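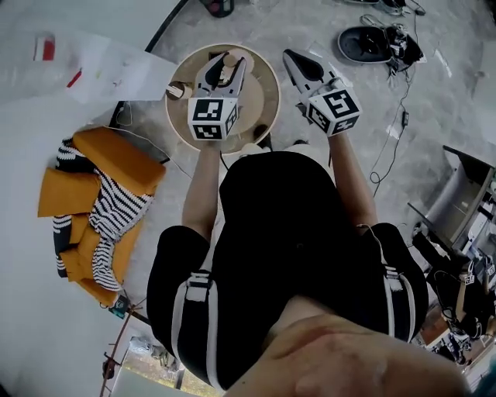

Does a tray with a rim stop small wooden parts getting lost when you work on the floor?
It helped a little in our tests, mostly with parts that roll, and far less than the packaging of these trays would have you believe.

Small Parts on a Hard Floor
Design and Everyday Objects, second-year project report
Handed in 16 January 2023

1. Why we did it

Every nursery supplier seems to sell a "sorting tray" now, and the sales copy says much the same each time: calmer play, quicker tidying, nothing lost under the furniture. Our group was doubtful. A tray is a plate with an edge. We wanted to know if the edge does any work, and if a round one is any better than the lid of a shoebox.

Our tutor, Hüsnü Sarıgül, pointed out that we had already made up our minds and asked us to write down beforehand what result would change them. We agreed on this: if the tray cut the number of strays by half, we would say it was worth having.

2. What we used

The tray is round, pale wood, with a raised rim. It came from a small shop called Brultirar, who had no idea who made it. The parts were from an Indis stacking set: little cylinders and flat discs, all plain light wood. We sanded nothing and painted nothing.

All sessions were on the bare concrete floor of the Irner studio. Concrete is a harsh test. Wood bounces on it, and a cylinder on its side will go a long way if the floor slopes, which ours does, slightly, towards the door. We left a yellow-orange cushion and a black and white striped blanket down at one side so that parts had somewhere soft to vanish into, as they would in most homes. Paper on the floor was left where it was.

3. Method

We ran 54 sessions. In each one somebody took parts from the tray, stood them up, moved them, laid them down and put them back. Half the sessions had the tray and half had the shoebox lid. At the end we counted any part that was off the tray or lid and out of arm's reach. We called these strays.

Altogether there were 1,391 separate moves. We had planned to stop at 500 but the early numbers were so close together that they told us nothing, so we carried on. Changing the plan halfway is poor practice and we lost a mark for it on the interim report, fairly.

4. Results

Total strays: 13. Tray, five. Lid, eight.

That is fewer with the tray, but it isn't half, so by our own rule it fails. With numbers this small a single clumsy afternoon could swing it either way. All the tray strays were cylinders. Discs stayed put whatever we did, apart from one that went on its edge off the lid and ended up under the blanket, where it stayed for two days.

The rim did catch cylinders that tipped over slowly. It did nothing for a part dropped from above, which hits the wood, hops and clears the edge. We think this matters more than rim height. A felt lining might do better than any rim, but we didn't test one and so can't claim it.

Tidying time was a disappointment for anyone hoping for a clear answer. The tray is quicker to carry because you can grip it anywhere. The lid is quicker to empty because it has corners to pour from. Over a session these cancelled out.

5. Problems

We knew which one we were using, obviously, and at least two of us wanted the tray to lose. People may be more careful with a nice wooden thing than with a cardboard lid, and that alone could explain the gap.

The lid also got softer as the weeks went on. By the end one corner had flattened completely. It should have been replaced and we didn't notice until the write-up.

We never tried it with children. Every claim on the packaging is about children, so our results don't strictly answer it.

6. What we would tell someone buying one

Buy it if you like the look of it and have somewhere to keep it. Stand cylinders upright in the middle, keep them off the side nearest any bedding, and lay a cloth in the bottom if the noise bothers you. We would not pay extra for the word "sorting".

The parts have gone back in their box. We are one disc short and it wasn't one of the counted strays.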